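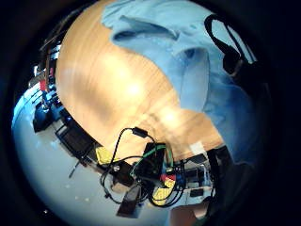 Sastell Linen Handbook · Issue 11 · Page 23

## 4. Folding T-shirts by hand

This section covers plain short-sleeved T-shirts in all adult sizes. Polo shirts and anything with buttons are in section 5. Children's sizes follow the same steps but go on the small shelf.

### 4.1 Setting up the table

1. Use a flat table at hip height if you fold standing, or at elbow height if you fold sitting down. The light wooden tables are suitable for both.
2. Wipe the top with a dry cloth. Do not use polish or spray.
3. Run your palm over the wood and check for splinters, staples and old tape.
4. Keep a clear space in front of you, wider than the shirt with its sleeves spread.
5. Put the unfolded shirts on your left and leave room for the finished pile on your right. Left-handed staff may swap these round.

**Caution:** Keep cables and straps out of the folding space. A shirt pulled over a plug or a sharp corner can snag, and light colours show every pulled thread.

**Note:** Open drinks stay on another table. Bottles with a cap are allowed there too, but not on the folding table.

### 4.2 Laying out the shirt

1. Take one shirt and shake it once, away from your face.
2. Lay it on the table with the neck away from you and the hem towards you, front side down.
3. Take hold of the top corners, one in each hand, where the shoulder seams meet the sleeves.
4. Pull gently outwards until the cloth between your hands is straight. Do not lift the shirt off the table.
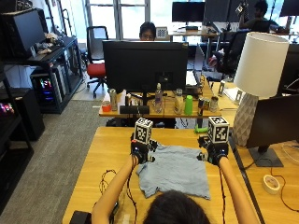
5. Let go of the corners and smooth the back of the shirt from the neck down to the hem with flat hands. Deep creases may need two or three passes.
6. Straighten the sleeves so that they point out to the sides.
7. Check the side seams. If one has rolled under, pull the hem on that side until it lies flat.

**Note:** Thin cotton creeps back when you let go. If it does, hold one shoulder down and smooth with the other hand, then change over.

### 4.3 Folding

1. Fold the right side in towards the middle, along a line from halfway across the shoulder to the hem.
2. Turn the sleeve back on itself so that it does not stick out past the new edge.
3. Do the same on the left. The two long edges should be parallel.
4. Bring the hem up to just below the collar – not over it.
5. Fold in half once more and turn the shirt over. The collar should be on top and facing up.

Shirts for the Clonmont shelves are folded to a width of 23 cm. Use the card template until you can judge this by eye. Shirts going to Zerlow are rolled after step 3, starting from the hem, and held with a paper band.

### 4.4 Stacking

1. Place each shirt with its folded edge towards the front of the shelf.
2. Stop at 18 shirts to a pile. Taller piles lean and have to be done again.
3. Keep colours together. Pale blue and white go on separate shelves, even when space is short.

**Caution:** Do not stack a shirt that feels damp. Hang it on the rail and come back to it at the end of the shift.

### 4.5 Shirts to put aside

Put a shirt in the repair tray if it has an open seam, a hole or a mark that has not washed out. Pin a slip to the hem and write down what is wrong. The tray is emptied every Monday by Gisela Stüber, and questions about borderline cases should go to her.

For sweatshirts and other heavy items, see section 6.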